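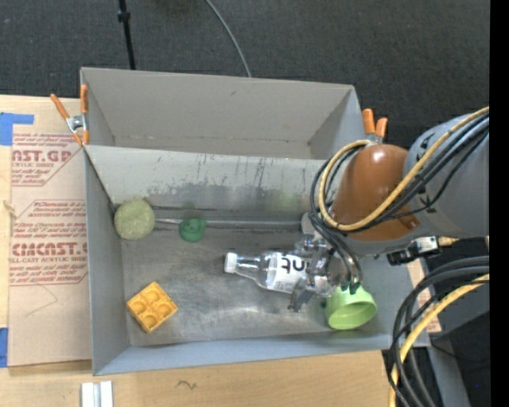
Yolotzin Ponce thinks we should have stopped at the parallel jaw. Why, she asked when she read the draft of this section, would anybody put up with a second controller and all that extra cabling for a gripper that wins on bottles and loses on everything flat? It's a fair question and I've kept it in mind while rewriting, so a lot of what follows is me trying to answer her.

4.2 Gripper comparison in the bin

Figure 3. One of the bin trials, with the gripper over the bottle and the other objects still in the front compartment.

We ran two grippers on the same arm, over the same bin, with the same five objects. The first was the Simard parallel jaw, which I've used for years and could probably rebuild in the dark. The second was the Skelara adaptive hand, on loan from Bondport, with the Tekin controller that ships with it. Each gripper got 500 attempts, so 1,000 in all, and we reset the objects by hand whenever the front compartment ran out of anything reachable. I did most of the resetting myself and I don't recommend it as a way to spend October.

A grasp counted as good if the object left the floor of the bin, cleared the sloping divider and stayed in the fingers for the whole move to the rear compartment. Dropping it on the divider counted as a miss, even when it rolled down the right side (this happened more than I'd like, and I was very tempted to be generous).

The bottle is where the two really came apart. Lying on its side it wants to roll, and the label gives the fingertips a surface that behaves differently from the bare plastic at the shoulder. The Simard jaw did fine when it came down square across the body and badly when it came in at even a small angle, since one finger would touch first and push the bottle off toward the wall. The Skelara hand mostly didn't care! It would touch with one finger, settle, and close the other side around. I had expected an improvement there but I hadn't expected it to be so easy to see from across the room.

The yellow-orange block was the opposite story. It's square and low, and the jaw just picks it up. The adaptive hand kept trying to wrap something that didn't need wrapping, and when a fingertip landed in one of the round recesses on top it would report contact and start closing far too early. We raised the contact threshold on the Tekin side partway through, which helped with the block and made the soft, sponge-like thing worse, so we put it back and left it. All the numbers we report use the original threshold.

The cup was hard for both. Tipped over, it gives you a wide mouth and a narrow end, and the planner likes the narrow end because it fits between the fingers. Fine, except the cup then pivots as it lifts and the mouth catches on the bin wall. I think a planner that knew about rims would fix most of this with either gripper. The small dark green object went well enough with both that I have nothing to say about it.

Now, about cables. Yolotzin is right that they're a nuisance. We had 190 stops over the full run that had nothing to do with grasping, and most of those were the arm refusing a wrist angle that would have pulled the bundle tight. We rerouted twice and gave the loop more slack each time. More slack means the loop hangs lower and can brush the objects, so there's a limit to how far you can go with that.

So would I keep the Skelara hand? For bins with a lot of round stuff in them, yes, and I'd live with the controller. For boxes and blocks I'd put the Simard back on the same afternoon. Section 4.3 looks at whether swapping the two in the middle of a run is worth the time it takes.

Last updated June 6, 2019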